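Sunday at the Trirnutside furniture fair

Doors at ten, and by five past there was a line for the free tote bags. I skipped it, a decision I regretted once I was carrying 36 leaflets by hand.

Hall 2: the sofas

Everyone ends up in Hall 2 because it's where you can sit down. Guzmán had the big beige one I'd come for, with padded headrests along the top and buttons in the back panels. It has two seat cushions, each wide enough for an adult and a grudge. Elvira Urrego, on the stand, talked me through the fabric, which she called "oat." The price card said "sand." I'd call it beige, and I'd like to see the dog that respects it.

The throw pillows are teal and light grey, and they get put back after every visitor. I leaned on the grey one and felt I'd broken a rule.
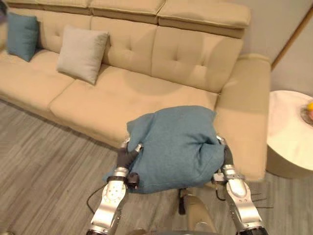 Hall 3: tables and lunch

Less to report. Orkerar showed an extending table that Florian Guillot extended for us twice, the second time on purpose. The café wanted 835 for a sandwich and coffee — local money, but still. I ate it standing up, all the chairs being for sale.

Parking is 200 for the day. Bring coins.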